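Wernance Gokon bowling machine: a season at Hurkthorpe

We bought the Gokon in November, after the old two-wheel machine finally stopped holding its line. It cost the club 1173 pounds with the battery, the tripod and a bag of dimpled balls. Wernance also sell a dearer version at 2495 with an automatic feeder and a remote, and I have used that one at Entwistle's indoor school, so I can make some comparison.

First, the basics. The Gokon is a single-wheel machine. You set the pace with one dial and the swing by tilting the head to one of nine marked positions. It stands on three legs that fold flat, and it goes into the back of a small hatchback with one seat down. One adult can lift it, though the battery is the heavy part and is better carried separately.

Setting up takes a few minutes once you know the legs. The first time took a good deal longer. The instructions show the older clamp, which tightens the other way, and I had it on backwards until Nigel Horrocks came over and turned it round.

Length is very consistent. With the dial in the middle of its range and the head straight, it will hit the same patch of mat over after over, and for grooving a front-foot drive or working on the forward defensive that is what you want. Our under-13 group got more out of it in the winter nets than anyone. They could face the same ball until they were moving their feet properly, then we would nudge the pace up.

Swing is good away from the right-hander and less good coming in. At the two furthest inswing positions the head sags slightly under its own weight as the session goes on, and the line drifts towards leg stump. Tightening the collar every couple of batters cures it. The machine at Entwistle's has a ratchet there and holds still. 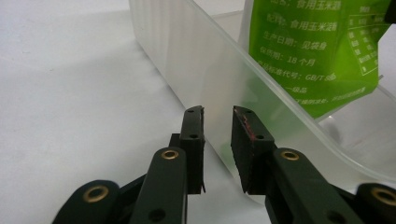

Cyril Staniforth doesn't agree with me about the inswinger. He had the machine for two evenings and says it held its line perfectly well for him, that I overtighten the collar to begin with and wear the thread, and that a bit of drift down leg does a batter no harm, seeing how often he gets one there on a Saturday side from a real bowler.

He may be right about the thread. I have been gentler with it and the sag is less, but it is still there at the end of a long net.

Spin is where the Gokon is weakest. You can get turn out of it by dropping the pace and laying the head nearly on its side, but the ball comes out flat, with none of the loop you need to learn to judge when to go down the pitch. Sunee Kaewsai, our best player of spin, tried it for one session and went back to asking people to bowl at her.

Balls matter more than I expected. The dimpled ones that come with it are fine. Ordinary practice balls with a seam come out unevenly, and damp ones slip on the wheel and lose pace without warning, so a batter set for a good-length ball gets something close to a bouncer's opposite. Keep a towel by the machine. I would not put leather balls through it at all.

The battery lasts a full evening at medium pace. At the top of the dial we had to stop before the last pair had batted. Charging is overnight. The charger gives you a red light and a green light and nothing in between, so you can't tell how much you have left when you set off for the ground.

Dalia Org at the Wernance shop dealt with our one fault, a feed chute that arrived with a split along the lip. A new one came in the post and she didn't ask for the old one back. It fits better than the first.

If you mostly coach juniors, or you have one net and a limited budget, I would buy the Gokon again. If you have adults who want serious pace or decent spin, hire the bigger one for an evening before you decide. Evie Naylor has our spare key for the store if any of the neighbouring clubs want to try ours.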